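Banana bread with overripe bananas: how black is too black?

Page 1 of 1, 12 replies, 2437 views

Cluteneck
Every recipe I find says "very ripe" and leaves it there. Mine are well past spotty and going soft near the stem. Is there a point where they're no good for baking? I've got a 2lb tin and want to do it tonight. Fan oven, if that matters.

perrine_r
If the skin is black but the inside is pale or light brown and smells sweet, use it. If it smells of alcohol or there's liquid running out of it, bin it. Mould at the stem, bin it.

DAubert
Disagree slightly. Fully black ones make a heavy loaf. They've got more sugar and they mash to a soup, so the middle stays gummy however long you bake it. I stop at half brown.

perrine_r
You can cut the sugar and drop the milk. I've used black ones for years and the middle is fine. A gummy middle is nearly always underbaking or too much banana for the tin. People put five in because they have five.

DAubert
I weigh mine. Still gummy with black ones.

Zanele Ndlovu
What temperature are you at? A lot of recipes give 180 and forget to say whether that's fan. I do 160 fan for an hour, then foil over the top and another ten minutes if the skewer isn't clean.

DAubert
170 fan, 50 minutes.

Zanele Ndlovu
Then I'd say that's your gummy middle. The outside colours early at 170 and you take it out.

Cluteneck
Thanks all. Does freezing them first make a difference? I've seen people say it does.

Texier_E
I freeze them peeled, in a bag, and defrost in a sieve over a bowl. You get a fair bit of brown liquid. Some people boil that down and put it back in. I tip it away, and the loaf is lighter for it.

perrine_r
Don't tip it away, that's the flavour.

Texier_E
Tried it both ways and my lot couldn't tell. Depends how much sugar you use, I suppose.

Armelle B
Agree with Zanele on the oven. Also, Cluteneck, don't bother with the trick of baking them in their skins. It's meant for yellow bananas you want to ripen in a hurry, 30 minutes or so until they go black. It does soften them but they never taste as sweet as ones that have been left alone. For a 2lb tin I use three large ones, 225g self-raising, 100g butter, 100g soft brown sugar, two eggs and a pinch of salt. No milk. Mash with a fork and leave some lumps. Mine get left in the bowl until the skins are mostly patches, and any that go over before I've time to bake get peeled and frozen. Walnuts if you have them, but toast them first or they go soft in the loaf.

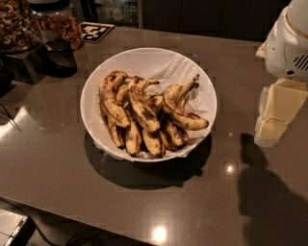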